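Workshop notebook, Pradusholm bindery
Tuesday, July 20, 2021

Picking up where I left off with the Groren ledgers, and I'm sorry in advance to whoever reads this, as I had a long cup of coffee and a lot of thoughts. Kojo Osei came by first thing with the last crate, so we now have all 11 volumes under one roof, which made me very happy! Volume 3 is the sad one. The sewing has let go in the first few gatherings and the old animal glue on the spine comes off in crumbs if you so much as look at it.

I started with wheat paste, a little thinner than I like, brushed on the spine and left under plastic to soften the glue. Then the bone folder, very gently. The linings lifted better than I expected – only one small tear, in the kettle stitch area, and I have marked it with a slip. For squaring up the new boards I still go by the grid and keep the steel rule for the final cut.

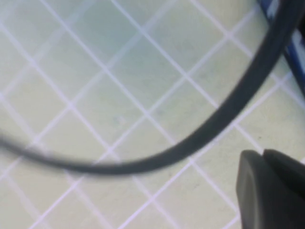 Paste and paper trials

Thaddäus Gisler wrote back with his opinion on the Rarkitz tissue (he has many opinions, bless him, and most of them are good). He thinks the lighter weight will do for the guards and that I should save the heavy one for the hinges. I pasted up strips of both and put them under the blotters at 66 percent humidity, a bit damp in here for my taste, but it has been that kind of July. Will peel them tomorrow and see. 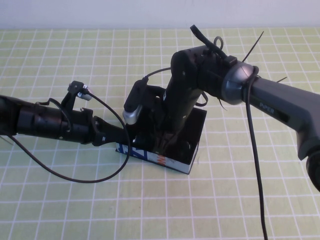 Open box on the gridded mat, wall behind.

Page count for the whole set comes to 2,767, going by Kojo's list. I would like to have the sewing done before December so the covering can be winter work, when the paste behaves itself and I don't mind standing near the heater.

Still to do: wax more thread, ask Bühler for the price on gray board, and find out from Thaddäus if he wants his sample strips mailed back or kept in the drawer with the others.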